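Jan 23, 2019

The gripper is back together after its third rebuild, and I want to write down what changed before I forget. I call it Drakon, mostly because the printer was already loaded with yellow when I started on the fingers. It is a hand-held gripper. You carry it around and do ordinary jobs with it, and the recordings later go to the arm on my bench. The bedroom is where it gets most of its use.

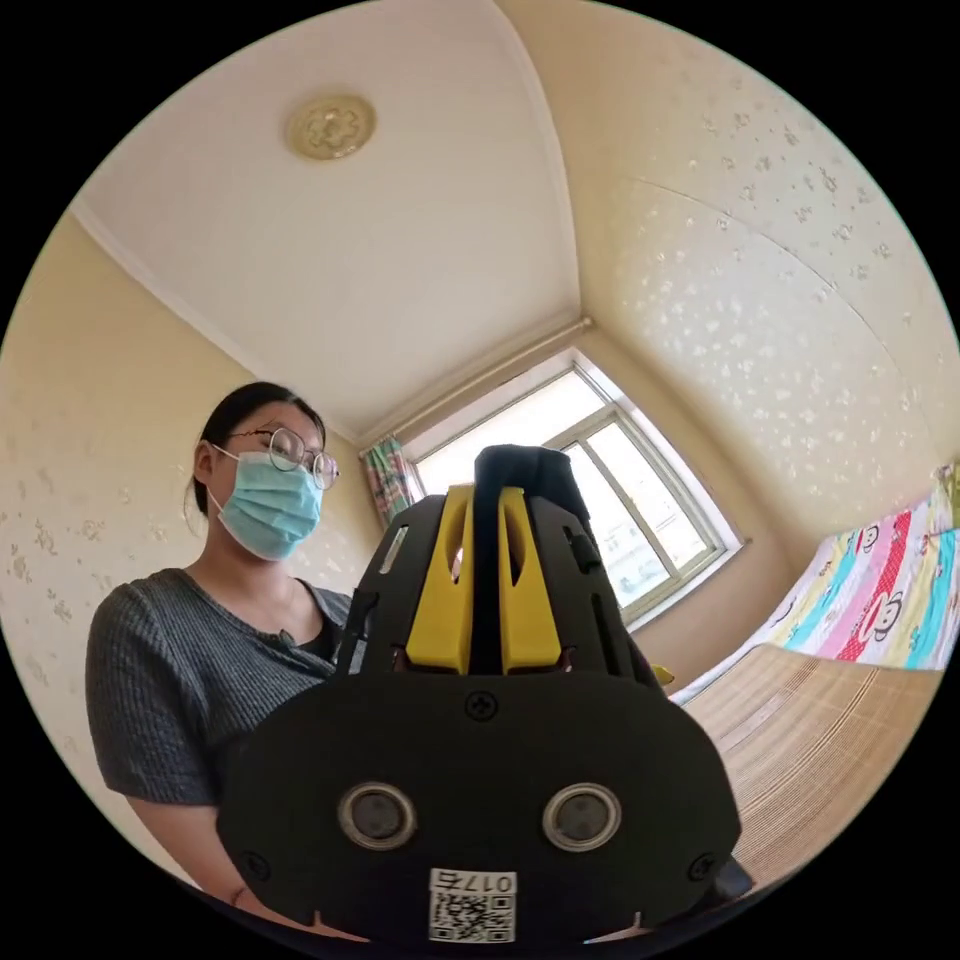
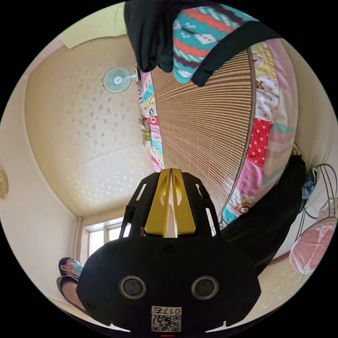 ## Fingers

The fingers are flat plates with an oval hole near the top. The first set was solid and flexed too little on soft things. Cosmin Chiriac suggested the hole, and I cut it a bit larger than he drew it. Bedding is the hardest load I have tried. A quilt folds into the gap between the fingers and then one side takes all the force.

I went through 569 grams of filament on fingers alone, counting the bad prints. Most of the failures were at the base, where the layers split. Printing them lying down fixed that.

## Housing

The housing is black and wider than it needs to be. I left room for a second board and then never used it. The slots in the upper part save weight and give me somewhere to run a cable tie.

The whole thing came to nearly 1445 grams on the kitchen scale, which is too much for one wrist. After 2 hours I want to put it down. The strap over the top helps, but I would like to lose 280 grams by July. The back plate is the first place to look.

## Still to do

- Replace the cross-head screws with hex. The heads strip too easily.
- Move the label. It reads the wrong way up from where I usually stand.
- Try the softer filament from Rarent on the finger tips.
- Ask Abbas Amini for his calibration script. Mine drifts when the gripper is tilted up for a long time.

I also have a spare set of fingers printed with a narrower hole – those go on next, with the same quilt, so the two runs can be compared.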